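# Two volumes on petitionary prayer, and I still have my doubts
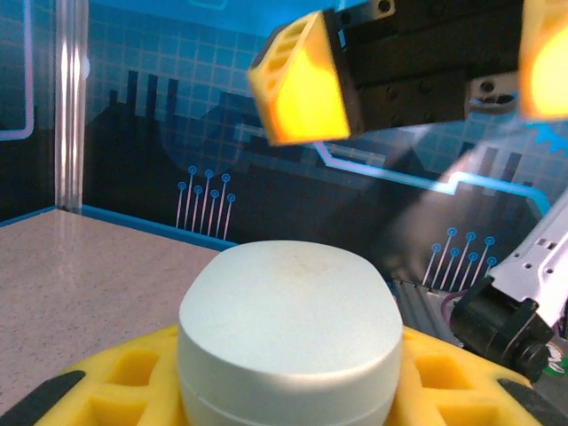
*White dome, yellow grid*

Olga Palacios, *Asking and Being Answered: A Philosophy of Petition*. Fista, 2 volumes, 836 pages.

The old puzzle can be put in a few lines. If God is perfectly good and knows everything, then God already intends whatever is best. My asking for it adds nothing, and my asking for something worse had better be ignored. So why do believers ask? People have been working on this for a very long time, and the usual replies (asking changes the one who asks, asking is part of the plan) are familiar to anyone who has sat through an introductory course.

Palacios thinks the usual replies give up too soon. She wants petition to do real work, so that some good things happen which would not have happened if no one had asked. Her claim is that certain goods are "answer-shaped." A gift that comes in response to a request is a different gift from the same thing handed over unasked, and a perfectly good giver might have reason to wait.

I can grant that for small matters. If my neighbor waits until I ask before helping me move a couch, she may be respecting my wish to manage on my own. It's much harder to grant when the thing asked for is rain in a famine or a child's recovery. Palacios knows this, and to her credit she brings it up on page 2. Then she puts it off. It comes back properly in chapter 14, far into the second volume, and by then I was expecting a great deal.

What I got was a distinction between withholding a good and "not yet having been addressed about it." I read the section twice and can't find the difference. A doctor who can treat a patient and stands by until the patient says please has withheld treatment, whatever we call it. Palacios says the comparison fails because God and creature are not two members of one community. Fine, but the whole first volume leans on comparisons with friends, parents and neighbors. She can't have the neighbor when it helps and lose her when it hurts.

The middle chapters are better. Her account of praying for other people is careful and often moving, and she is sharp on the idea that prayer is "really" a form of self-improvement. Most people who pray for a sick brother are not trying to become more patient. They want him to get well, and a theory that tells them otherwise has changed the subject. I'd have been happy with a short book made of those pages alone.

Instead there is a lot of clearing of the ground. The chapter on divine timelessness goes over arguments that any reader of a work this size will have met before, and its result is barely used again. The footnotes run long and argue with each other. The index has no entry for "evil" — there is one for "suffering," which sends you to "petition, unanswered," and the page numbers there are wrong in my copy.

The jacket calls it the last word on the question. I doubt that Palacios would say so herself; her closing pages are more modest than the jacket. If you have access to a library, borrow the first volume, read the chapters on intercession, and see whether you want to go on. I wouldn't buy the pair.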